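Wikthorpe Community Workshops
Cleaning products and surfaces: inspection checklist with comments
Building: Stomurwood, ground floor
Date of inspection: April 23, 2021
Inspected by: Shewit Kahsay
Checked by: Tiruwork Feyisa
Form 2866

Key: S = satisfactory, A = action needed, N/A = not applicable

Section 1. Storage

1.1 Store cupboard locked when not in use: S
1.2 Key held at reception and signed for: A
Comment: Key present. Two entries in the February log have no return signature. Log sheet to be redrawn with a separate column for returns.
1.3 Acids and bleach on separate shelves: S
1.4 Liquids stored below eye level: A
Comment: Descaler found on the top shelf. Moved to the bottom shelf during the inspection. Shelf label still to be changed.
1.5 Spill tray clean and free of cracks: S
1.6 Total stock of flammable liquid within the limit set for the cupboard: S
1.7 Products past their use-by date removed: A
Comment: One tub of hand cleaner, Hovomen, out of date. Set aside for disposal with the next collection.

Section 2. Labels and data sheets

2.1 Original containers carry a readable label: S
2.2 Refilled containers marked with product name, dilution and date of filling: A
Comment: Dates missing on several refills. A refill without a date is to be emptied and made up again. The date is not to be guessed from the level of the liquid.
2.3 Safety data sheet held for every product in use: A
Comment: Sheet for the Brito floor product is an old issue. Current issue requested from the supplier.
2.4 Data sheets can be reached without unlocking the office: S
2.5 Food or drink containers not used for chemicals: S

Section 3. Work surfaces

3.1 Table tops sound, no splinters or raised edges: S
3.2 Joints between boards free of residue: S
Comment: Checked by fingertip and torch. Wipe along the joint, then across it.
3.3 Spray applied to the cloth and not to the table where electrical equipment is present: A
Comment: Instruction card missing. Replacement to be fixed at each table.
3.4 Bottles returned to the cupboard at the end of the session: S

Wooden table tops, Stomurwood

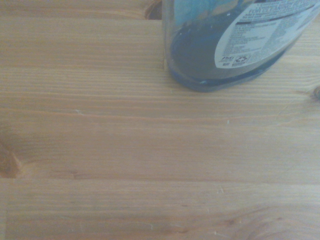
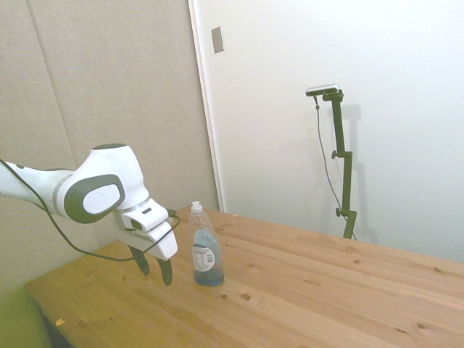 Lemlem Nigatu asked for item 3.3 to be worded more firmly, on the grounds that a card is easily missed and that people who learned to spray the surface directly will go on doing so. She would also like the contact time printed on the card, as the disinfectant is often wiped off too soon.

Response: Accepted. The card will read "Spray the cloth, away from the table. Follow the contact time on the product label." No single time will be printed while more than one product is in use.

Section 4. Protective equipment and first aid

4.1 Nitrile gloves available in 3 sizes: A
Comment: Small size out of stock.
4.2 Eye protection clean and unscratched: S
4.3 Eyewash bottles sealed and in date: S
4.4 Route to the sink clear: S
4.5 Extractor fan running during dilution: S

Actions

Key log and shelf label: Meron Mekonnen
Refill dates and data sheet: Elif Naz Demirtaş
Instruction cards and gloves: Shewit Kahsay

All actions to be closed within 15 working days. Items still open after that go on the next inspection form under the same number.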